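Section 5. Folding trimmed and two-color garments on the felt pad 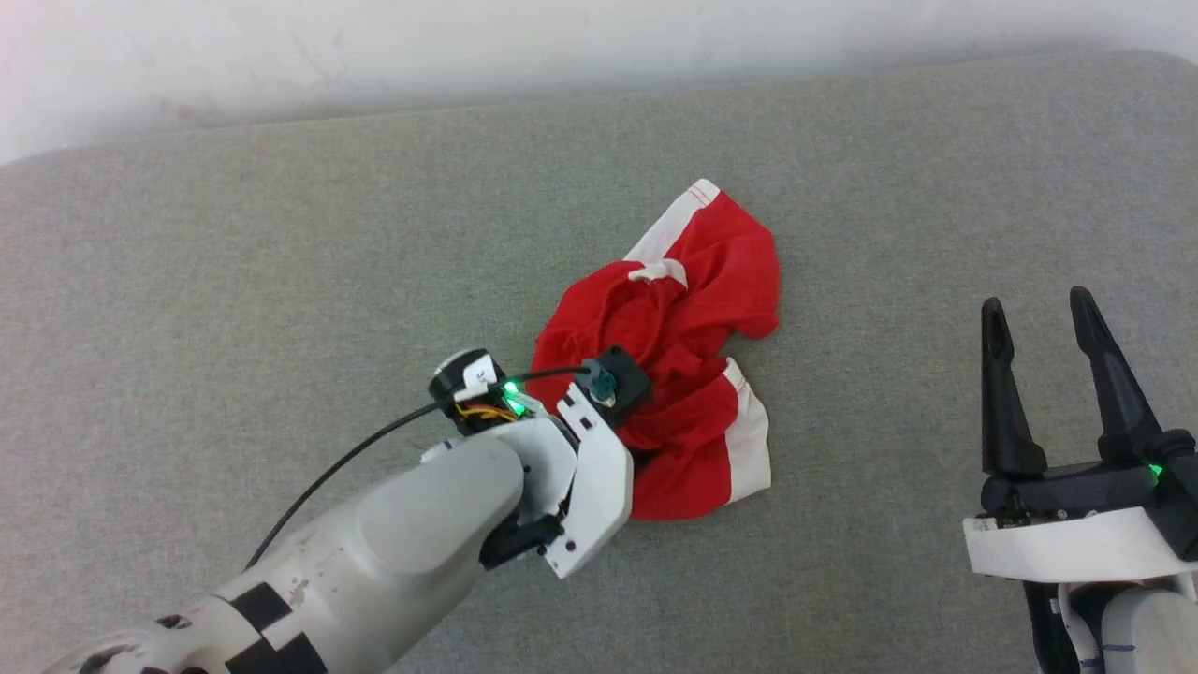

Section 4 covered plain tees and towels. Contrast trim is the harder case. Collars, cuffs, hem bands, anything where a second color runs along an edge. If the band is off by a finger's width you see it from across the room, where the same mistake on a plain shirt just disappears.

Read 5.1 and 5.2 before you start. After that you can jump to whichever garment you have.

5.1 Before you fold

1. Pad flat on the table, felt side up. Press down the middle with your palms and work outward. A ridge under the felt will come through as a crease in the fabric.

2. Run a lint roller over the felt. Gray fuzz on white trim is the number one complaint we get from people using the Azar pad, and it comes off the felt much easier than it comes off the shirt.

3. Check your hands. Hand cream leaves marks on white bands. Wait until it has soaked in.

4. Garment must be fully dry. Feel the trim seperately from the body, it's usually a thicker weave and holds water longer. Damp trim folded against a red or navy body can pick up color overnight.

CAUTION: Never leave a damp red garment sitting in a pile on the pad. Felt can take the dye and you will not get it out. The pad cover is not machine washable.

5. Empty pockets. Close zippers. Buttons can stay open until 5.3.

5.2 Opening up a bunched garment

Most things reach the pad in a heap. Do not shake it out over the pad, you'll drag the felt and knock whatever is next to you. Do this:

1. Drop the heap in the center of the pad. Leave space on all sides.

2. Look for trim. Any bit of the second color will do. Trim means an edge, and an edge is what you want.

3. Pinch the trim with one hand. Other hand flat on the body of the garment, holding it down.

4. Follow the trim sideways with your fingers until you reach a seam or a corner. Don't pull yet.

5. Now pull, slow, away from the hand that's holding. The heap should open along that edge. If it balls up tighter you've got two layers. Let go, find the edge again, separate the layers with a thumb.

6. Lay that edge straight along the far side of the pad, then work toward yourself.

7. Sleeve or leg inside out? Fix it now. Reach in from the wide end, grab the cuff, draw it back through.

NOTE: A label or hanging loop can look like trim when it's poking out of a fold. Give it a light tug. If it's short and stitched at both ends, leave it alone and look for a longer run. Pulling on a label tears the neckline.

NOTE: On very soft knits skip step 5 and lift instead. Pick up the edge, let the weight drop, set it back down.

5.3 Shirts and tops with a trimmed hem

1. Face down, neck away from you.

2. Smooth from the neck to the hem. Flat hand, one direction only.

3. Line the hem band up with the near edge of the pad. Both side seams should sit at the same height. This is your reference line for everything after.

4. Fold one side in to the middle. Stop and check the band — it should lie directly on top of itself with no body color showing past it.

5. Sleeve straight down along the fold. Long sleeves double back on themselves at the cuff.

6. Repeat the other side.

7. Bring the hem up to just below the collar. Press. Turn over.

If the band shows on the front as a stripe, that's fine, some people prefer it. If you want it hidden fold the hem up by the width of the band first, then do step 7.

5.4 Shorts, skirts and light pants

1. Waistband away from you. Front side up.

2. Shorts and pants: one leg over the other, side seams together. Skirts: fold in half down the center.

3. Match the trim at the bottom hem before you worry about the waist. Waist elastic never lies flat anyway.

4. Tuck the point of the seat in so you have a straight side.

5. Fold up in half, or in thirds for long pants.

5.5 Robes, wraps, aprons

Ties first. Lay them across the body, then fold the body over them. Trim down the front opening should be stacked, left on right. For anything wider than the pad, fold the extra in from both sides before starting, and treat it as a top (5.3).

CAUTION: Satin trim slides. Keep a hand on it for every fold and don't stack more than 5 high.

5.6 If something looks wrong

Trim ripples after folding. The body got stretched while you smoothed it. Open it up, let it relax for 2 minutes, refold with less pressure.

White band looks gray. Felt lint, see 5.1 step 2. If it doesn't roll off it's probably dye, go to Section 8.

Fold springs open. Too thick or too few passes with the hand. Put something flat on top while you do the next one.

Edges never match. Check the garment before you blame yourself. Plenty of trim is sewn on crooked at the factory. Match the trim and let the side seams go where they want.

Pad creeps on the table. Wipe the table and the underside, dust is what makes it slip. The Distura grip sheet (part 1136) goes underneath if you have a glass or varnished top.

5.7 Putting the pad away

Roll it, felt outward. Don't fold it, a crease in the pad is permanent. Store standing up. Keep out of direct sun or the top side fades in patches.

Section text by Deirdre Ní Bhriain, steps checked by Thảo Nghiêm. Revised 2018-12-26: 5.2 rewritten, satin caution added to 5.5.

Next: Section 6, Fitted sheets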